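How to clear off a work table and keep it that way
July 18, 2022

Quick one today, I have to be out the door in a bit. Got asked again how I keep a table usable when I do everything at it – bills, mending, the kids' homework, seed packets in April.
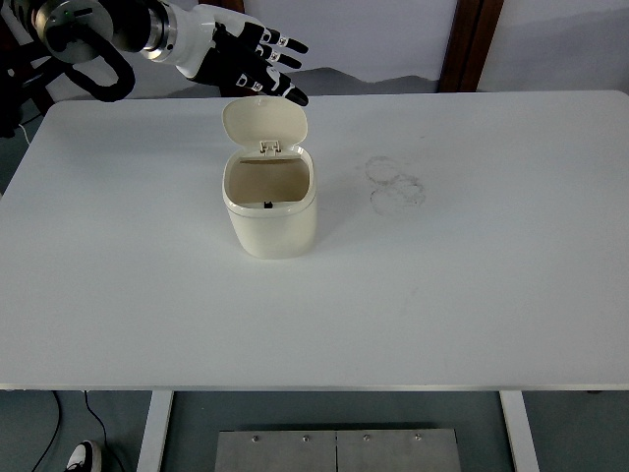 So. Start with a timer. Set it for 7 minutes, no more. You're not cleaning the whole room. Just the flat part.

What you need: a damp rag, a dry rag, a trash bag, one small bin with a lid. Any bin. Mine came from Petton and was cheap.

Step 1. Everything off. All of it, onto the floor or a chair. Don't sort yet. If you sort while it's on the table you will end up reading old mail, I've done it plenty.

Step 2. Wipe. Damp rag first, long strokes from the back toward you, then dry. Ink or marker stains – a little dish soap, let it sit, wipe again. Skip the scrub pads on painted or laminate tops, they leave dull patches and you can't get the shine back.

Step 3. Trash. Envelopes, dried up pens, receipts you don't need for taxes. Test the pens on the back of an envelope before you toss it. Be quick about it.

Step 4. The bin. Only stuff you used in the past week goes in. Pens, scissors, tape, stamps. If the lid won't close, take something out. Don't go get a bigger bin!! Kiros Gidey wrote in to say he uses two, one for paper and one for tools. Fine if you have the depth. I don't.

Step 5. Everything else goes to the room it belongs in. Carry it now. A pile on the stairs is still a pile.

Cords. Biggest headache for most people. Run them off the back edge, never across the front, and use a velcro tie on any slack. Clip the charger end to the table leg so it doesnt slide down when you unplug. I tried the stick-on Larulel clips and they held ok on wood but fell off the metal leg, so wipe the leg with rubbing alcohol first and leave them overnight.

Keeping it clear: 2 minutes at night. Bin closed, rag over the top, chair in. If you miss a night do it in the morning before coffee. Mail never lands on the table, it goes in a basket by the door and gets opened standing up.

Had a comment from Edivaldo Rezende asking about sticky residue from old labels. Cooking oil on a paper towel, wait a while, then soapy water. Try it on the underside first, espcially on raw wood, it can leave a mark.

Drawers next time.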